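Narkel Dressage Show - Frequently Asked Questions for Riders and Owners

Entries

How do I enter?
All entries are made through Notis, the online entry system. Paper forms are no longer accepted. You need an account in the rider's name, not the owner's, and the horse must be added to that account before a class can be chosen.

Notis will not find my horse. What should I do?
Search by passport number first. Stable names are not held in the system, and registered names are often typed with small differences in spacing. If the passport number brings nothing up, ring the show office on extension 3407 and have the passport in front of you.

Can I ride more than one horse in the same class?
Yes, up to the limit printed in the schedule for that class. Running orders are drawn with a gap between your horses where numbers allow. If the gap is too short for you to change over, tell the office as soon as the times are published.

Can one horse be ridden by two riders?
Only in different classes, and only if the total number of tests stays within the daily limit in the schedule. Warming up by a second person is a separate matter, see below.

Is there a waiting list?
Yes. Notis places you on it when a class is full. You are not charged until a place comes free. Offers lapse at 6 p.m. on the day they are sent.

I need to withdraw. Do I get my money back?
Withdrawals before the closing date are refunded less the booking fee. After the closing date a refund is made only against a vet's or doctor's certificate, sent in with form 1489. Stabling is not refunded after the closing date.

Can I swap one horse for another?
Before the draw, yes, if both horses are eligible for the class. After the draw, no.

Arenas and surfaces

Which arena will I be in?
The Rikard arena is outdoors and is used for the higher levels and the freestyle. The Abubakar hall is indoors and is used for novice and young horse classes. Your arena is shown next to your time.

What is the surface?
Both arenas are sand and fibre. The hall rides slightly firmer. Surfaces are harrowed during the breaks marked on the timetable and at no other time.

May I ride in the arena before my class?
Arena familiarisation is offered on the evening before each show day. Book a slot through Notis. Horses must be in a bridle and riders must wear a hat. Tests may not be ridden through in full.

How far is the warm-up from the arenas?
The main warm-up adjoins the Rikard arena. For the Abubakar hall it is 200 metres along a hard track. Allow for this when the steward calls you forward.

Tests, callers and music

May my test be called?
Yes, in all classes except the freestyle and the championship finals. You must bring your own caller. The caller stands at E or B and reads each movement once. A movement may be repeated only if it is likely that it was not heard.

What format should freestyle music be in?
A single audio file, uploaded to Notis with the horse's name in the file name. Bring a second copy with you. Sound checks are held during the lunch break - one per rider, sound only, no horse.

What happens if the music fails?
The judge at C will stop the test. You may start again from the beginning or from the point of failure. Marks already given stand in either case.

Tack, dress and stewarding

Are all bits checked?
Bits and nosebands are checked on a random basis after the test. Refusing a check leads to elimination.

Can my groom or trainer ride the horse at the show?
On a long rein, for walking only. Any schooling must be done by the competing rider. This applies from arrival until the horse's last class.

Are ear covers allowed?
Yes, if they are not attached to the noseband and do not cover the eyes. Plugs are not allowed during a test.

Stabling

When can horses arrive?
Stables open at noon on the day before your first class. Passports are checked at the gate. Horses without one are not unloaded.

Who deals with questions not covered on this page?
Funmilayo Iyamu, show secretary, on the extension given above.

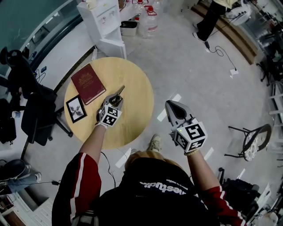
Narkel, April

Four stables in the end row have been kept back for stallions. Please mark this on your stabling form, as they cannot be allotted on the day. Times for the first two days will be published in Notis after the draw.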